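Ornby Tabletop Two-Arm Kit, Club Edition

In stock. Ships in 2 boxes.

We started building the Club Edition after the robotics club at Hernatton asked whether the bench version could survive a room full of students. It can! Same arms, same two-fingered grippers, but with tougher cable ends, a shorter setup sheet and spare finger tips in the box, so one bad bump doesn't end the afternoon.

What clubs like most is that the kit works with ordinary stuff. You don't need special blocks or a printed mat. The Tidy-Up Challenge, a student project we now include with every kit, asks teams to put small household things back where they belong, and makeup is a wonderful choice for it: soft sponges, slim tubes, round compacts, little drawers with little knobs. A puff squashes when you grab it and a bottle doesn't, and students have to deal with both in the same run.

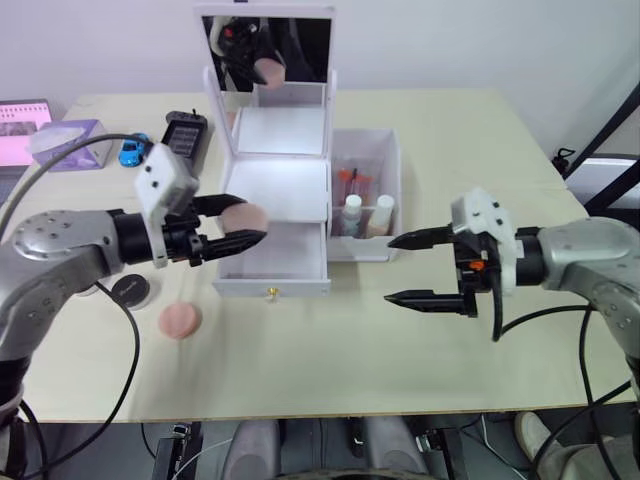
Do students need to know how to code before they start?
Beginners can run the arms by hand control from the first session and move to code later, using the Bolleck starter lessons that come with the kit.

The lessons run to 21 short sessions. Most clubs skip around in them, and that's fine. Session 4 (opening a drawer) is the one we hear about most, usually from somebody who stayed late to get it right. Teams can save each run, play it back, and argue over which one was smoother, and we love that part.

In the box
Left arm and right arm with grippers
Wrist camera housings, white
Table clamps and power supplies
Spare finger tips
Cable clips
Bolleck starter lessons, printed and on a drive
Tidy-Up Challenge rules and score sheets

Good to know
Rated for 3000 hours of use before the first service
Largest item we suggest for lifting: 300 grams
Needs a sturdy table and a laptop
Fits the Niazi rolling cart (sold separately)

Clubs ordering before May get next season's challenge rules with the kit. If yours invents a new version of the game, please send it to us. Two of the current rounds came from students.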